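3.2 餐后桌面废弃物的构成与分拣顺序

本节讨论餐桌清理这一环节。前文已经说明，家庭包装废弃物的称重数据多取自厨房垃圾桶或楼下的集中投放点，物品到达那里时往往已经混在一起，纸盒被压扁，湿纸巾粘在薄膜上，分类错误从哪一步开始便难以追溯。我们因此把观察点前移到餐桌，记录物品离开桌面之前的状态，以及清理者先拿什么、后拿什么。

观察在Wellholm小区的30户家庭中进行，每户记录早餐或加餐后的清理过程若干次，合计得到300次有效记录。受访者按平时的习惯收拾，研究人员不提示分类规则，也不要求把东西收拾干净到什么程度。只有餐具、没有包装物的桌面不计入。编码由两名编码员分别完成，意见不一致时由Faisal Mohmand复核。编码表沿用Brestis项目的分类框架，将桌面物品归为6类：软塑料袋与薄膜、纸盒与饮料盒、纸板、纸质软包装、纸巾、其他。

软塑料袋与薄膜在记录中最难处理。这类物品体积大而重量轻，揉皱以后边缘翘起，容易盖住下面较小的东西。彩色印刷的袋子与透明薄膜在材质上可能相近，受访者却常常区别对待：前者多被当作“包装袋”，后者多被当作“垃圾”。纸巾的问题则在于来源不明。擦过手的、擦过桌面的和只是从盒里抽出来没有用过的纸巾，揉成一团之后外观差别很小，清理者一般不再打开查看，直接归入其他垃圾。

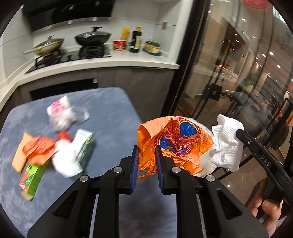
图4 清理中的餐桌。桌面散放软塑料包装、纸板、纸巾与纸盒，橙色塑料袋和白色纸巾已被夹起。

图4所示的桌面较为典型，编码表中的主要类别大多可以见到。橙色的揉皱包装压在一块棕色纸板上，遮住了纸板的一部分。这种叠放关系在编码时单独标记为“覆盖”，因为它直接影响拿取顺序：清理者若先取纸板，上面的软包装会随之滑落或被一并带走；若先取软包装，纸板便可以单独回收。图中的白绿色纸盒与一团白色纸巾靠在一起，则标记为“接触”。接触不妨碍拿取，但在纸巾潮湿的情况下可能弄脏纸盒，降低其回收价值。是否潮湿须由现场人员触摸确认，不从图像判断。

从拿取顺序看，多数受访者先处理体积较大的软袋，再处理纸盒，纸巾和零碎包装留到最后。访谈中给出的理由比较一致，即大件拿走以后桌面显得空，剩下的可以用手拢到一处。问题也出在这最后一步。拢到一处的东西通常作为一个整体丢弃，其中的小块纸包装和小件塑料不再分开。与此相比，逐件拿取的受访者用时更长，但小件物品的分类错误明显较少。

部分家庭会把一只塑料袋当作临时容器，边收拾边把其他包装塞进去。这种做法省事，桌面也清得快，代价是袋子与内容物此后很难再分。我们在编码时把容器袋和被收集的袋子分开登记，以免重复计算。无法判断一只袋子是否装有东西的，一律记为“未定”，不参与后面的统计。

饮料盒的情况稍有不同。受访者大多知道饮料盒需要单独投放，但对“要不要压扁”“吸管要不要取下”看法不一。有几户把饮料盒留在桌上，等全部收拾完再拿到水池边冲洗，结果在记录结束时仍未离开桌面。此类物品按滞留处理，不算分类错误，也不计入清理完成时间。

桌布的影响在设计阶段没有考虑到。铺有桌布的桌面摩擦较大，轻薄的包装不易被拢动，受访者更多地改用逐件拿取；光面餐桌上则常见一次性扫入垃圾桶的动作。带花纹或斑驳底色的桌布还会使透明薄膜不易辨认，编码员事后核对时补记的物品以透明薄膜为多。为此我们在编码表中增加了桌面覆盖物一栏，对已完成的记录逐条补填。

需要说明的是，上述分类以物品外观为依据，没有进行材质检测。印刷复合膜、覆膜纸等材料仅凭外观容易误判，尤其是粉红色或白色底的纸质软包装，内层可能带有塑料涂层。我们从各户留存的包装中抽取200件，交由Rind实验室拆解核对，核对方法与误判情况见3.3节。在此之前，本节中“纸质软包装”一类只表示外观上呈纸质，不对其可回收性作出判断。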